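Call for Participants: Open Day on Robotic Room Cleaning

By Rupert Camenzind, Visitor Programs
November

Print this page | E-mail this page

The Sornel Center for Service Automation invites applications from members of the public, hospitality workers, and students in vocational programs to take part in its open day on robotic room cleaning. The open day will be held on a Tuesday in November at the Center's Benov Street building. Places are limited to 29 participants, and applications will be considered in the order in which complete forms are received.

Purpose of the Open Day

The Center studies how two-armed machines can carry out ordinary housekeeping work in furnished guest rooms. Much of this work has been done with engineers and operators present and very few others. The Center now wishes to hear from people who clean rooms for a living, who manage those who do, or who use such rooms as guests. Participants will watch the work at close range, question the staff who run it, and complete a written assessment of what they have seen.

The open day is part of a public program supported by the Sönmez Fund for Working Life. The assessments will be used in planning the next year of trials. Participants should understand that they are being asked for candid judgments, including unfavorable ones. Previous visitors have told us that the work was too slow, that the arms came too close to the furniture, and that the order of tasks was not the order a trained room attendant would choose. Two of those comments led to changes in the way trials are set up.

What Participants Will See

The demonstrations take place in a furnished room with a bed, a nightstand, a lamp, and a sofa. Litter of the kind left behind by guests is placed on the carpet, and the robot is given the task of clearing it. Participants observe from a marked area and from an adjoining room where the view from the robot's head is shown on a screen.

Trash collection forms the first part of the demonstration. It includes picking up individual items, bringing the wastebasket to them, and handling the bag itself. Bag handling has taken up a large share of staff time this year. A thin plastic bag changes shape whenever it is touched, and a grip that holds well at one moment may not hold at the next.

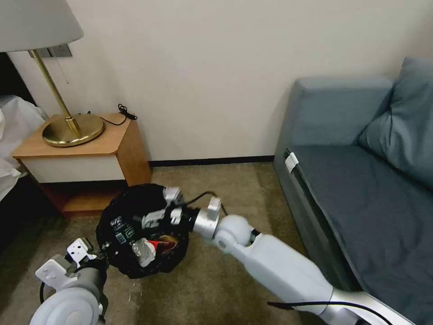

Both grippers on a filled trash bag in the demonstration room.

The second part deals with the room as a whole. Participants will be asked to consider what they would expect to be finished before a room is released to the next guest, and at what point they would call in a person to complete it. Staff will pause the work between runs so that notes can be made. No run will be repeated for the sake of appearance, and a run that fails will be discussed in the same way as one that succeeds.

The third part is a discussion led by Braulio Tapia, who is responsible for trials in furnished rooms. Mr. Tapia will explain how tasks are chosen, how a run is scored, and how the staff decide that a run must be stopped. The Center's records for the current program contain 2,517 scored runs. A short selection will be presented, with the scoring sheets, so that participants may compare their own judgments with those entered by staff.

Schedule

9:30 a.m. Registration at the Benov Street entrance
10:00 a.m. Welcome and safety briefing
10:30 a.m. First demonstration: trash collection
11:45 a.m. Written assessment, part one
12:15 p.m. Lunch, provided by the Center
1:15 p.m. Second demonstration: the room as a whole
2:30 p.m. Discussion with Mr. Tapia
3:30 p.m. Written assessment, part two
4:00 p.m. Close

Participants are expected to stay for the full day. Those who leave before the second written assessment cannot be counted in the results and will not receive the participation payment.

Who May Apply

Applicants must be at least 18 years of age and able to read and complete a written form in English. A large-print form is available, and a staff member can write down spoken answers on request. No technical knowledge is required. The Center particularly welcomes applications from:

- room attendants, floor supervisors, and executive housekeepers
- employees of contract cleaning companies
- home care workers whose duties include light cleaning
- students enrolled in hospitality or building services programs
- persons with limited mobility who use paid help at home

Current employees of the Center and of its suppliers, including Flinov Components, are not eligible. Members of their households are also not eligible. Persons who have attended an earlier open day may apply but will be placed on the waiting list until the closing date has passed.

What the Demonstrations Involve

Applicants often ask how difficult the tasks are. The items used are ordinary ones: bottles, wrappers, paper bags, and similar packaging. They differ in weight, stiffness, and shape, and each calls for a somewhat different approach. A bottle may roll when touched. A flat wrapper offers very little to take hold of on a carpet, and an attendant would normally pinch it up without a thought. The wastebasket must also be held at a suitable angle and kept clear of the bed while the other hand works.

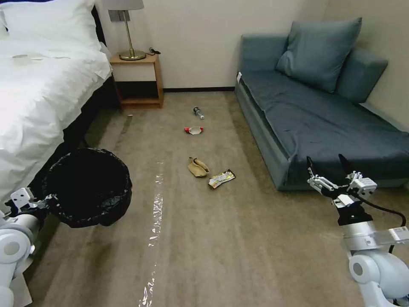
Participants will be asked to rate each run under 4 headings: completeness, care toward the furnishings, order of work, and time taken. The form provides space for comments under each heading. Experienced room attendants are asked to state how they themselves would have begun, and with which item, before the run starts. These statements are collected in advance so that they are not influenced by what is then seen.

The robot may be run under the direct control of an operator or under its own program. Participants will be told which method was used only after the ratings for that run have been handed in. The operator's station is located outside the demonstration room and may be visited during the lunch period, in groups, at the direction of staff.

Conditions of Participation

Participants must remain behind the marked line whenever the arms are powered. Staff will announce each start and each stop. Closed shoes are required. Long scarves, loose jewelry, and bags must be left in the cloakroom. Photography is permitted during the welcome and the discussion and is not permitted during the demonstrations.

Each participant will sign a consent form covering the use of the written assessments. Names are separated from the assessments before these are read by trial staff. Participants may withdraw their assessments at any time up to 25 days after the open day by writing to the visitor office. No sound or video recording of participants will be made without separate written consent.

Payment and Travel

Participants who complete both written assessments will receive a single payment at the Center's standard rate for day-long studies, as stated in the consent form. Local travel by bus or train is reimbursed on presentation of a ticket or receipt. Parking at the Benov Street building is limited to visitors with a disability permit, who should mention this on the application. Employers who wish to send staff during paid hours should contact the visitor office beforehand, as payment in such cases is arranged differently.

Accessibility

The demonstration area, the adjoining room, and the dining room are on the ground floor and can be reached without steps. Seating is available at all times. Applicants who require sign language interpretation or another form of assistance are asked to state this when applying so that arrangements can be made before places are confirmed.

How to Apply

Application forms are available from the visitor office and at the reception desk of the Benov Street building. The form asks for contact details, current or most recent occupation, and a short statement, no longer than one page, on the applicant's experience of cleaning work or of using cleaning services. Letters of recommendation are not needed and will not be read.

Completed forms may be delivered by hand or sent by mail, marked for the attention of Rupert Camenzind, Visitor Programs. Applicants will be notified in writing whether they have been given a place, placed on the waiting list, or declined. Persons on the waiting list may be called as late as the day before the open day and should indicate on the form whether they can accept a place at short notice.

Questions about the content of the demonstrations should be addressed to Mr. Tapia through the visitor office. Questions about eligibility, payment, or access should be addressed to Mr. Camenzind.

Print this page | E-mail this page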